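Comdale method

The Comdale method is a way of teaching robots to open and close household furniture from demonstrations that people give by hand. The person holds a gripper in each hand, with a small camera riding along on the tool, and simply does the job as they would at home, so that the robot arm itself can stay switched off in another building altogether. It grew out of an earlier project called Masis, which had dealt only with drawers, and it is still fondly spoken of by the people who learned their trade on it.

Cabinets with two doors hold a special place in this work. A single door can be pulled open by one gripper while the other idles, but a pair of doors asks the two hands to keep out of each other's way, and a good deal of what the method has to learn is really a matter of manners between left and right. The square printed markers on the grippers help the software to work out how the tools are placed.

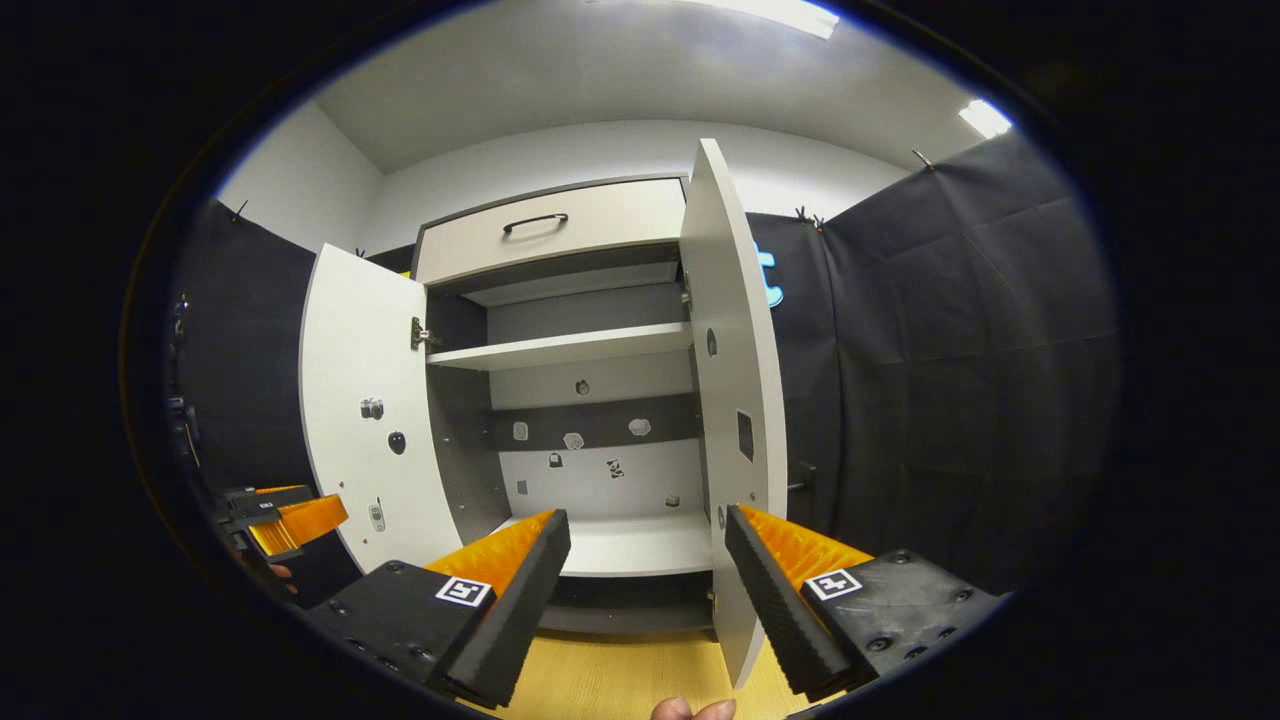
Teguh Santoso has objected that the hands were never the hard part, and that a door which sticks a little on its hinge will teach a robot more than 1000 tidy openings ever could. His remark led to the Tunow variant, in which hesitant and clumsy attempts are kept in the training set and given a label of their own, instead of being thrown out at the end of the afternoon.

The Tunow variant was first tried in November, on 5 cabinets of differing height, and the trained policy coped noticeably better with stiff doors, though it was slower on the easy ones and rather fond of pausing before it let go. A later study at Alvarado found much the same thing, and suggested (quite sensibly, many felt) that the slowness could be trimmed away afterwards by speeding up the calmer stretches of each recording.

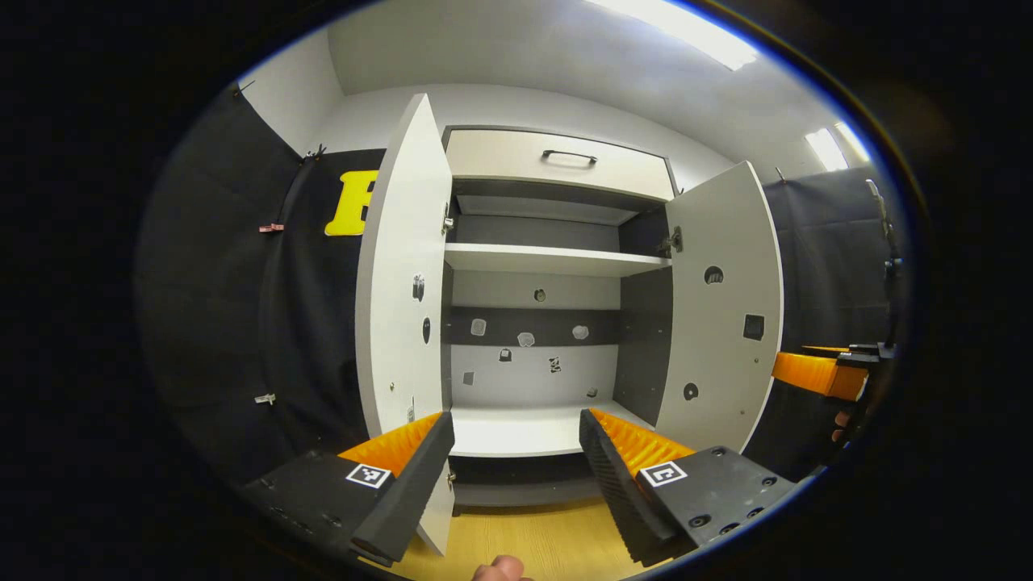
Cabinet with both doors open, seen from a hand-held gripper.

Work on the method continues, chiefly on doors that must be opened in a set order.

Contact the editors | Copyright Comdale Reference Pages | Back to top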